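Section 7. Care of Planters and Walkways in Open-Plan Work Areas

Sisstead Office Interiors Guide
Prepared by Shazia Bhutto, Facilities Documentation. Revised May.

7.1 Placement of planters

1. Set each planter on a level part of the floor, with the full base in contact with the surface.
2. Leave a clear passage of 55 inches between the planter and the nearest desk row.
3. Turn broad-leafed plants so that the heaviest growth faces away from the passage.
4. Record the position on Form 279 and return the form to the Butt Building service desk.

Note: Planters on the window side dry out sooner and should be checked at the start of each week.

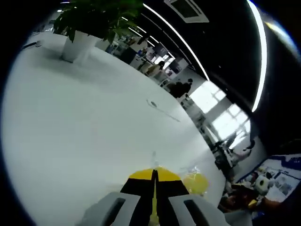
How often should the plants be watered?
Water once a week, in the morning, using 1000 milliliters for each large square planter. Reduce the amount by half in winter.

7.2 Floor care near planters

1. Before cleaning, walk the passage and pick up any loose articles.
2. Dry-mop the floor from the planters toward the desks.
3. Wipe the planter sides with a soft, damp cloth. Flarley neutral cleaner may be used at the strength given on its label.
4. Do not slide a filled planter. Two persons shall lift it, or a Grernix plant dolly shall be used.

CAUTION: Pale floor finishes show scuffs and water rings. Spilled water must be wiped up at once.

CAUTION: Cables shall not be run across a passage without an approved floor cover. Report uncovered cables to extension 3859.

Comments (3)

mw_thirdfloor: Step 4 in 7.1 still mentions the form. Our floor was told to send it by email now. Which is correct?

Dana: The dolly is kept in the supply room next to the freight elevator, in case anyone else spends a morning searching.

R. Ortiz: Half the water in winter is still too much for ours. We go every ten days.

Contact Facilities Documentation | © Sisstead Office Interiors | Back to top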